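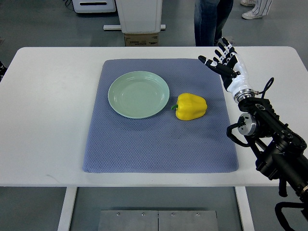

I want to write down how I canceled a phone plan with Luvico last month, while I still remember the order of things. It will be a long thread. If you are with another company, perhaps some parts are still useful.

The plan was for my mother's landline. She moved in with my sister in spring and the phone in her old apartment was ringing for no one. I pay the bills for her, so it was my job to stop it.

First mistake: I believed that canceling is the opposite of signing up. Signing up took one page on their website. I looked for the same page for leaving. It does not exist, or I am not clever enough to find it.

There is a page with the title "Thinking of leaving us?" It has a phone number and a drawing of a sad telephone. I do not like when a telephone is made to look sad so that I feel guilty.

So I called. The first voice was a machine that asked me to say in a few words why I am calling. I said "cancel." It understood "travel" and told me about prices abroad. My accent is not so strong, but the machine and I have different opinions on that.

On the third try I said "I want to stop my contract" very slowly, and then it worked. If you are also not born into this language, use a full sentence. The machine likes long sentences better than short words.

Then music. I was number 10 in the line. I put the phone on the counter with the speaker on and cooked the whole dinner. Between the songs a man says that my call is important. After the fifth time you start to answer him.

The first person was friendly and could not help, as she was in "general questions." She moved me to the department for leaving. They do not call it that. They call it the loyalty team.

The loyalty team offered me 1000 free minutes per month. I explained that my mother does not live in the apartment anymore, so she cannot use even one minute. He said the minutes can be saved for later. I said again that there is no later. 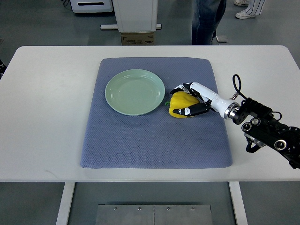

After this he offered a lower price for a year. Then a second line. I want to be fair, he was polite and I think he must read all of it from a screen before he may press the button. I asked him, "How many offers are left?" and he laughed and said two.

We listened to the two offers together. Then he pressed the button, or he said that he pressed it.

Second mistake: I did not ask for anything in writing. The next bill came as usual. I called again, and in their system there was a note that I had called "with a question about minutes." Nothing about canceling.

At this point I asked Linnea Åberg, who worked in a call center before she opened her shop in Storkow. She told me three things that I will put here almost word for word.

One: ask for the reference number at the beginning of the call and not at the end. At the end everybody wants to hang up, you also.

Two: say "please read back to me what you have written in the note." She says they are used to this and it is not rude. I was afraid it is rude. I did it, and the woman simply read it.

Three: send a letter the same day. A paper one, with the customer number, the phone number of the line, the end date you want and your signature. If it is your parent's contract, your parent signs.

The third point was where I had a problem. The contract was in my mother's name and I only pay. The first two people I spoke with never asked about this. The third one did, and she was right to ask.

My mother signed, I sent it as registered mail, and six days later there was an email with the end date. I printed it. My sister says I am becoming my father.

The last bill had a fee for the router, 123. They wanted it back and I thought it was ours. It was in a box from the Granström furniture store in my cellar, together with its cable. I sent it, and they took the fee away after one more call. That call was short!

Somebody asked me in a message if she should just stop the payment at the bank. Please don't do it like this. The contract continues and the reminders cost extra. Cancel first, check the last bill, and then remove the payment.

Somebody else asked if the old number can be kept. Yes, at Luvico you can move it to a cell phone, but you must request it before the end date. My mother did not want it. She says the only ones who still called there were people selling windows.

I add the text of my letter tomorrow, without the names. It is four lines, and you can change what you need.

Last updated: November
Filed under: Phone & Internet, Contracts, Everyday Annoyances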